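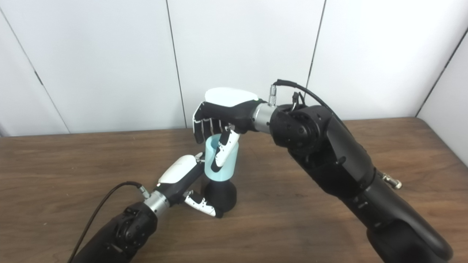

Two robotic hands and a light blue cup on a wooden tabletop.

Camari: technical log write-ups with system codes

Version 2, December 4, 2019

What is in it

Camari is a set of roughly 1,000 defect write-ups typed out from the paper technical logs of Aguiar, a regional turboprop operator. Each entry has the text the crew wrote, the text maintenance wrote back, and a system code saying which part of the aircraft the defect belongs to. It was put together to check whether software can assign the code from the crew text alone. We doubt that it can, at least to the standard the sales material suggests, and would like people to test it before they buy it.

Fields

entry_id: a running number with no meaning. Gaps are entries we dropped.
crew_text: as written, including spelling and shouting.
action_text: the maintenance response. Sometimes only "CHECKED OK".
code_original: the system code in the operator's records.
code_review: the code given by our reviewers, blank where they could not settle on one.
deferred: yes, no or unclear.
season: summer or winter schedule. Exact dates have been removed.

The files are comma-separated text in UTF-8. Line breaks inside a write-up have been replaced with a vertical bar. If your spreadsheet program turns entry_id into a date, change the column type when you import.

How the codes were assigned

The original codes came with the records and should not be treated as truth. They were entered by whoever closed the defect, often at the end of a shift, from a drop-down list that put the most used codes on top. Anyone who has worked with such a list can guess what it does to the numbers.

For that reason 2 reviewers with line maintenance experience coded every entry again without seeing the original. Where they differed they talked it over, and where talking did not help the field was left blank. We did not bring in a tiebreaker. A forced answer looks better in a table, but it hides the entries that are hard to code, and those are the ones worth looking at.

Repeat defects are a weak spot. A cabin light that was written up on several flights may carry a different code each time, and we have no reliable way of linking the entries. Please don't use the set to measure how often a defect comes back.

Known problems

The handwriting was bad in places. Words we could not read are marked [illegible], and a few that we thought we could read are probably wrong.

Crews write for the mechanic they expect to meet. "Same as yesterday" is a perfectly good write-up on the ramp and useless in a file.

In version 1, 17 entries had the crew text and the action text swapped. They are fixed in this release. Results published on version 1 should be rerun before anyone quotes them.

Ice and rain protection is thin, as the logs come from a warm-weather network. A tool that does well on Camari has shown nothing about de-icing boots.

About the comparison with Rotilell

Rotilell is a commercial coding tool, and its brochure reports very high agreement with "expert judgment". We asked how the experts were chosen and what happened to the entries they disagreed on. The reply pointed us back to the brochure. Its output is therefore not part of this release, and we make no claim about how good or bad it is. If you hold a license, run it yourself on crew_text only. Leave action_text out of the input. A mechanic who writes "replaced left landing light" has already given the answer away, and a score that includes that column tells you very little.

Keyword matching makes a decent baseline. Try it first. Several of the smarter methods we looked at had mainly learned to spot the word "light".

Converting from Gremix

Older log exports in Gremix format can be turned into the same columns with the script in the tools folder. It handles the May export layout and stops with an error on anything else. We preferred that to having it guess. It does not remove names or registrations, so do that before you share anything.

Do not use it for

Airworthiness decisions, deferral decisions, reliability reporting, or slides that say paperwork is a solved problem. The set covers one operator with one way of writing things down. We have no evidence that results carry over to a different fleet.

Privacy

Crew names, staff numbers, aircraft registrations and station codes were removed by hand. If you find one we missed, report the entry_id only and leave the text out of your message.

Terms

Free for research and internal testing. Ask before redistributing. Corrections to code_review are welcome if they come with a reason.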